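The Sage Sheet

Milagros Ayala had been told the apartment would be clear by noon, and at ten past one she was still standing on the landing with the inventory under her arm.

She knocked again. Somebody inside said it was open.

The hall was fine. The kitchen was better than fine. The stove had been wiped down and the four plates that came with the place were back in the cupboard over the sink. She ticked off the kettle, the bread knife and the colander, and wrote "lid missing" beside the small saucepan, as she had in April with the tenants before these.

"How is it?" Chin-lung Su called from the bedroom.

"There's a lid missing."

"It was missing when we came."

"I know it was," she said.

She had rented to all kinds of people for Mrs. Lahtinen, who owned the building and lived 60 miles away. Most of them left the kitchen for last. These two had started at the front door and worked back, and everything they hadn't found a place for had traveled ahead of them from room to room. Now there was only one room left.

She went as far as the bedroom door.

"You have a bag for the trash?" she asked.

"There's one on the bed."

"And the van?"

"Pentti has the van. He's stuck behind an accident on the bridge. He says 20 minutes."

"When did he say that?"

Chin-lung thought about it. "Before lunch," he said.
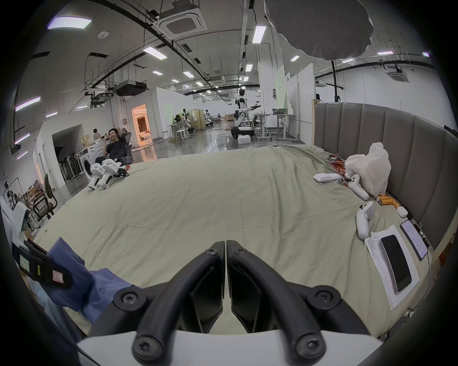

Milagros looked at the inventory. The bed was item 31, and next to it Mrs. Lahtinen had typed the price of the headboard, $190, so that whoever did the checking would take it seriously. Milagros couldn't check a headboard with half a household piled in front of it. She couldn't check the sheet either, and the sheet was item 32.

"Lunch was the snacks?" she said.

"Lunch was the snacks."

She put the papers down on the hall floor and rolled up her sleeves. It wasn't her job. She picked the wrappers off the sheet, pushed them down into the white bag and tied the handles. Then she gathered up the batteries and asked where they went, and he told her, and she put them there. After that it seemed silly to stop. She straightened the blue cloth, folded it twice and held it out until he got to his feet and took it.

"Do you want the printed page?" she asked.

"I haven't read it yet."

"Then it goes in your pocket."

They worked for a while without talking. When the horn sounded in the street the bed was down to the sheet, creased all over. Milagros pulled one corner loose and Chin-lung took the other. They walked toward each other, folded it, backed up and folded it again, and she pressed it flat against her chest with her chin.

"No stains," she said, and picked up her pen to tick item 32.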